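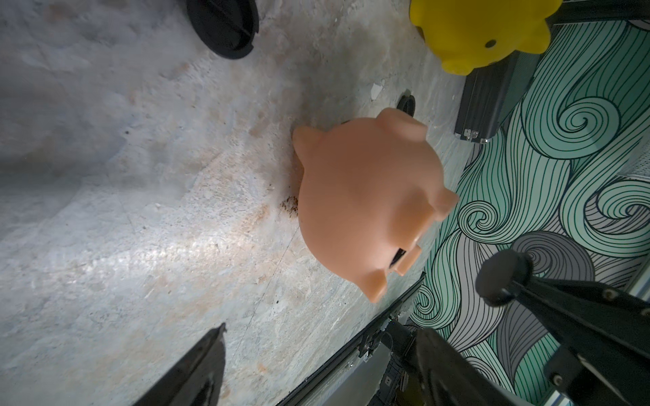 A child's first bank should be a pig, and a cheap one. I have held this view through two children and one long argument with my sister-in-law, who gave both of mine savings accounts at birth and considers the matter closed. An account is a fine thing to have. It is also invisible to a person of six, who can't pick it up, shake it, or drop it. A plain peach-colored plastic pig lying on its side with its legs sticking out can be picked up by anyone, and when it falls over, the only thing to do is set it on its feet again. That is most of what I want from an object that belongs to a child.

I am aware that the market has moved on. Cinlow sells a jar with a lid that adds up the coins as they drop. Rakus has an app with a cartoon squirrel. We had the jar for a while. My son liked the numbers and fed it the same quarter over and over to watch them go up, so by January the lid claimed we were much richer than we were. I took the batteries out and he lost interest the same afternoon.

The trouble with the jar is that it did the work for him. When you save in a pig, you don't know what you have. You guess, and you lift it, and sooner or later you get all of it out on the table and sort it into piles. My daughter did this last month and got 910 cents. She had been sure it would be 1,000. She did the piles again, got the same answer, and was annoyed for the rest of the evening. I don't think a screen would have annoyed her nearly as much, and I think being annoyed was useful.
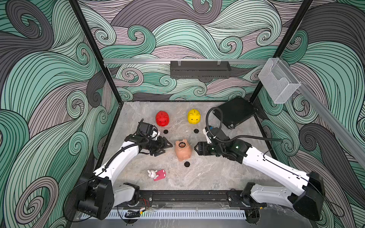 My friend Faustine Coste disagrees with me about almost all of this. She grew up in a house where the bank was china and had to be broken, and she says that is the only honest kind. If you can get at the money through a plug, she says, you will. She is right that you will. My children have raided theirs for ice cream, for a library fine, and once for a rock at the Mirnotberg gift shop that was identical to the rocks in the parking lot. But a bank you have to smash teaches that spending is a disaster, and I would like them to learn that it's a decision. They can make a few bad ones while the sums are small.

Where we do agree is on having more than one. A single pig turns into a place where money goes and stays. With two or three, a child has to say what each is for. Ours are for spending, for keeping, and for giving away, and the last one is always the lightest.

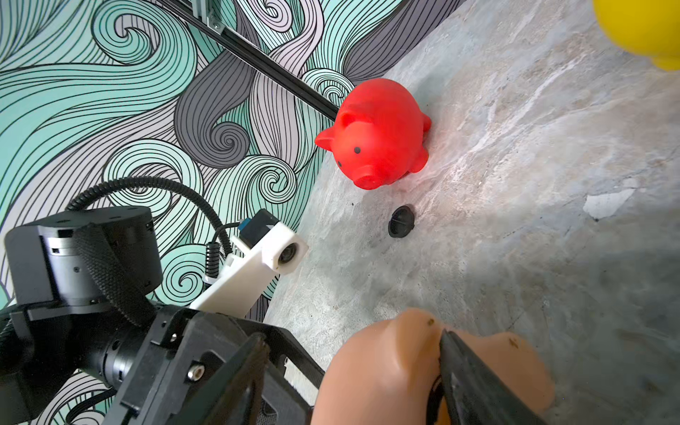

Color matters more than I expected. We tried labels first, on masking tape, and they peeled off or got swapped by whoever was angry at whom. Children don't argue with color. A red pig with two pointed ears and little dot eyes is the red pig, and everyone in the house knows which one you mean when you say it. It needs a face, too. I once offered a coffee can as a replacement and was told, in a tone I recognized as my own, that you can't give your money to a can.

I don't claim any of this produces thrifty adults. My brother Dow had a pig until he left for college and has never kept a dollar overnight. What it does is put money somewhere a child can see it and get it wrong. The savings accounts can wait until they ask what a bank statement is. My sister-in-law has been told this and is giving them bonds for Christmas.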